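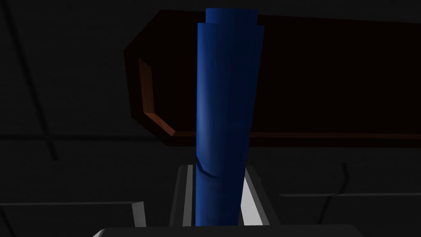 Wrist view from the simulator, fingers closed on the blue cylinder.

Ticket: Claltell pose estimate stops short on tall object, Plidano plans the approach to the wrong height
Opened by: Parvaneh Kazemi
Component: perception, with a side of planning
Status: Resolved, follow-up open

Hello everyone, and thank you in advance for reading a long one. I've tried to put in everything I looked at so you don't have to ask me for it afterwards, and I know that makes for a bit of a scroll.

We run the Asadi scene pack in simulation with Claltell doing the object fit and Plidano doing the grasp planning on top. Most of the pack behaves beautifully. The one that has been giving me grief is the tall blue cylinder with the big dark brown shape behind it. On some runs Claltell returns a cylinder that is the right width and leaning the right way, but much too short. It seems to take everything below the orange edge as the object and throw away whatever is above. Plidano then trusts that fit (as it should!) and aims the fingers at the middle of the short cylinder, which puts them well below where I want them.

When the fit is good, the planner is perfectly happy and so am I. It's the same scene file and the same start pose each time. The only thing I let vary is the random seed for the point sampling, and I didn't expect that to matter nearly this much.

What I tried before writing in:

Restarted both nodes and cleared the saved fits. No change.

Turned the ambient light up in the renderer. The fit got a little steadier but the short ones still came back, and I'd rather not brighten the scene just to please the fitter, so I put it back as it was.

Swapped Plidano for the plain straight-line planner. Same wrong height, so I'm fairly sure the planner is innocent here and is only doing what it's told.

Raised the point budget from 3000 to 4000. I had high hopes for this one, and it did help a bit, but then the fit step got slow enough that the control loop began dropping updates, and I had a different problem to worry about.

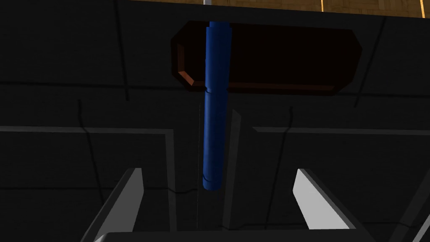 Prulside, January

Parvaneh again, with an update, and I think we have it. I spent Thursday afternoon saving the point clusters at each step with the fingers open, before any grasp is attempted, and going through them next to the wrist view. I should have done that first, really.

Look at the upper groove on the cylinder. It sits level with the lower edge of the brown plate, so from this viewpoint Claltell gets a change in the object and a change in the background at the same height. The clustering step reads the two together as a boundary and cuts the cylinder there. The upper portion is also slightly wider than the lower, and that gives the cutter one more excuse. After the cut, the upper piece gets lumped in with the plate, and the lower piece goes on to the fitter all by itself. Depending on the seed, there are sometimes enough points along the groove to hold the two pieces together, and those are my good runs.

The fix was in the merge setting. Our config had merge_overlap at 75, meaning two clusters had to share 75 percent of their outline direction before they'd be joined, and the slight change in width was enough to fail that. I brought it down to 25 and left the point budget at 3000. The full-length fit now comes back on every seed I've tried, and Plidano puts the approach where I'd put it myself. The loop keeps up again too, which is a great relief.

I did check that the looser setting doesn't glue the cylinder to the plate. It doesn't in this scene, though I'd be a little careful with anything where two upright objects stand close together, and I haven't been through the rest of the Asadi pack yet.

Two small requests while I have your attention. Could the merge setting be written down somewhere in the Claltell notes? I only found it by reading the source. And could Plidano log a warning when the object length changes sharply between two fits? I'd have caught this in a morning.

I'm marking the main problem resolved and leaving the follow-up open for the warning. My config and the saved clusters are attached to the ticket. Thank you all for your patience with me on this one!

Parvaneh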